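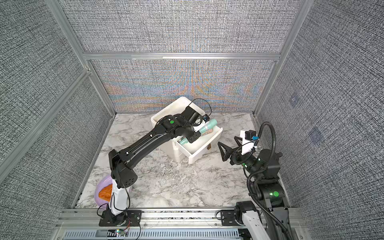

The Small Drawer Lady: a morning with Lanying Guo

I got to Lanying Guo's apartment in Kubiak at nine in the morning with a bag of sesame rolls and a pretty bad attitude about drawers. I have one at home that hasn't opened all the way since last August (I think it's the whisk). She took the rolls, looked at my tote bag, and asked what was in the bottom of it. I had no idea. We were going to get along fine!

Lanying sorts other people's small stuff for a living. She doesn't do garages or closets, and she'll pass you along if you ask. What she likes is the desk drawer, the bathroom drawer, the little white box with a pull-out drawer that sits on a shelf and fills up with batteries and birthday candles.

"A big box is easy," she told me, putting the kettle on. "You throw the coat in, the coat is in the box, finished. A little drawer, you have to decide. People hate to decide."

I asked what the most common problem is, expecting her to say too much stuff. She shook her head before I'd finished.

"Long things. Tubes, markers, a roll of something. It doesn't fit straight so they put it in on the diagonal, and now that one thing is using the whole drawer. Then it rolls when you close it and you think the drawer is broken."

Her fix is to measure the drawer on the inside, corner to corner as well as side to side, and write both numbers on a piece of tape stuck underneath. Anything that only fits corner to corner goes somewhere else, unless it's the only thing in there. I wrote that down and underlined it. My whisk never stood a chance.

She got into this by way of an office job at Pendeck, which sold craft supplies by mail. Part of her work was the sample cabinet, and she can still tell you how many samples were in it on the day she left: 2,476. Glitter tubes, ribbon ends, buttons, all of it in drawers you could cover with your hand. "I knew where everything was," she said. "My manager would call me on vacation to ask where is the teal. Third row, behind the green. He was standing right in front of it."

That manager was Satish Warrier, and they still have lunch. He has never once let her see his desk.

We talked a while about emptying. I always tip a drawer out on the bed, and she made a face at that. She pulls the drawer open as far as it wants to go and takes things out one at a time, starting with whatever is on top. The things that are leaving go in a plastic bag on the floor, off to the side where she won't step on it. "If you dump, you get tired and you put it all back," she said. "I've seen it many times. The same mess, only now it's in a different order."

How long does a drawer take? Five minutes for one you use every day, she says, and a good deal longer for the one with letters in it. She doesn't read the letters. She'll go make tea while you do.

I asked about dividers, thinking of the nice bamboo kind, and she laughed so hard she had to put her cup down. Hers are cut from cereal boxes. She did buy a fancy set once and returned it, as they took up more room than the pens.

Before I left she made me turn out my tote on the kitchen table, one thing at a time, naturally. There were two lip balms, a dead pen, half a granola bar and a key neither of us could explain. She held on to the key for a second and gave it back.

"Keep it until spring," she said. "Then call me."

Lanying books by phone only and is full until after the holidays.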